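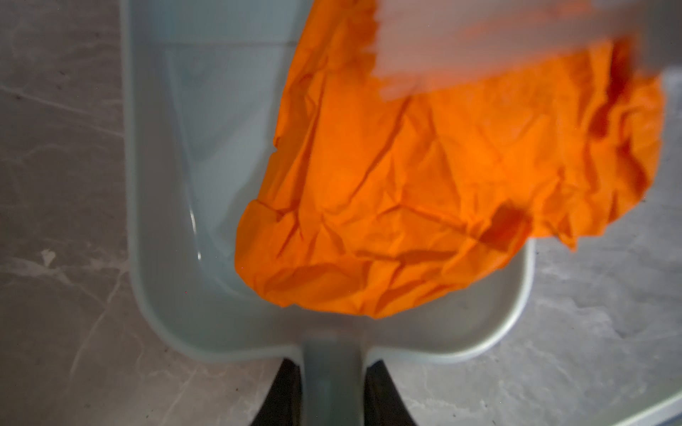

Sebastian Manole thinks a dustpan is for dust and a cloth has no business in one. He wrote that under my June column, along with the view that if you clean with a rag you should carry the rag in your hand and put it in the wash when you're done. He got more replies than the column did.

I disagree with him, and I want to say why at more length than a comment box allows.

A dustpan is a tray with a handle. It has three walls and one low side, it weighs next to nothing, and it hangs on a nail the rest of the week. Most homes use it for two minutes after sweeping. In our apartment it does a second job. When I go from room to room, the cloth rides in the pan. An orange cloth in a gray pan is easy to find when I have put it down on the stairs and gone to answer the door. I used to buy gray cloths. I lost a lot of gray cloths.

Sebastian's main point was dirt. You wipe a shelf with something that has been lying where the crumbs go, and you put the crumbs on the shelf. That is true if the pan is dirty. So rinse the pan. It is plastic, it takes 21 seconds under the bathroom tap, and I have never met a household where anybody does it. People wash the cloth, wash the mop head, even wash the broom, and hang the dustpan back up with last month's grit in the corners. If the pan isn't fit to hold a cloth, I don't see why it is fit to hang next to the coats.

His other point was that there are products for this. There are. Hustex sells a caddy with compartments, and Fallum has one with a shoulder strap. I owned the Hustex for a year. It held a spray bottle, a brush, a sponge and a roll of bags, and because it held all that I filled it with all that, and then it was too heavy to bother with. It lives under the sink now and has become one more thing to clean around.

I will give him this much. A wet cloth left balled up in a dustpan overnight smells bad by morning, and I have done it more than once. The cloth should come out at the end and be hung up, opened flat. I would also keep any cloth used on the toilet out of this arrangement - that one goes straight to the laundry.

But for ordinary dusting and wiping, use the pan. You already own it, and you already know where it hangs.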